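Jernside Newsletter
Notes from the home-robot working group

New house rules for drawers and doors

Since March the test rooms in Zamville work with a common set of rules for everything that a robot may open: drawers, cabinet doors, lids. Before that, every team had its own habits. The Drarano team closed all furniture between two trials, the Ko team left it as the robot left it, and when we put the results side by side we could not compare them. A trial that begins with a drawer open by two fingers is a different trial from one that begins with the drawer shut.

We went through 394 trial records from both teams and looked for the point where the record became unclear. Most of the trouble was in the beginning and in the end, and only a small part in the motion itself. For this reason the new rules speak mostly about how a trial starts and how it is closed. They are 8 rules in total, and the full text hangs on the door of each test room. What follows is a short version of those that caused the most questions.

Start state. The operator writes down the state of each movable part before the robot is enabled. We use only three words: closed, partly open, fully open. Please do not write "a bit open" or "nearly closed". If you are in doubt, it is partly open.

Contents. A drawer used for opening and closing trials must be empty, and also the top of the furniture. Objects for pick and place stay on the table until the task sheet calls for them. In the past we had pens rolling to the back of the drawer and blocking the runner, and it took a whole afternoon before somebody thought to look there.

Labels. Each table has a letter on a round sticker, and the letter goes in the first line of the record. If a sticker is damaged, stop and ask for a new one. Do not write the letter by hand on tape.

Floor. Nothing may lie on the floor in the path between the robot and the furniture. Cables go along the wall. We know that this is slow when two teams share one room, but the rule stays.

Hands. No person reaches into an open drawer while the robot is enabled, also not for a second, and also not when the arms are far away. Press the stop, wait for the light, then reach. This is the one rule for which we accept no exception, and a record where it was broken is removed from the set.

End state. A trial is finished when the operator has looked at the furniture from the robot's camera and also with the own eyes, standing at the side. A drawer counts as fully open only when it rests at the end of its travel. After the check, the state is written down with the same three words, and only then the furniture is reset for the next one.

Wear. After 2,000 openings a drawer is taken out of service and its runners are inspected. The counter is kept on the room sheet. Two people must sign when a drawer goes back into use.

Several colleagues asked if the robot should always close what it opened. Our answer for now is no. The task sheet decides. If the sheet says "open the drawer", then the open drawer is the correct result, and the robot should stay where it is until the record is saved. A robot which closes the drawer by its own decision has done a second task that was not ordered, and this must be noted as a deviation. We will discuss this point again when the sheets for longer tasks are ready, because in a real home people will surely expect something else.

Comments on the wording are welcome, especially from the night shift, which had less chance to speak at the last meeting. Please put them in the shared folder under the number of the rule.

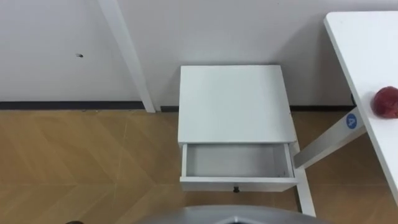

Room booking in Zamville

The booking page now shows both test rooms on one screen. If you do not need your slot, please release it before 9 in the morning, so the other team can plan with it.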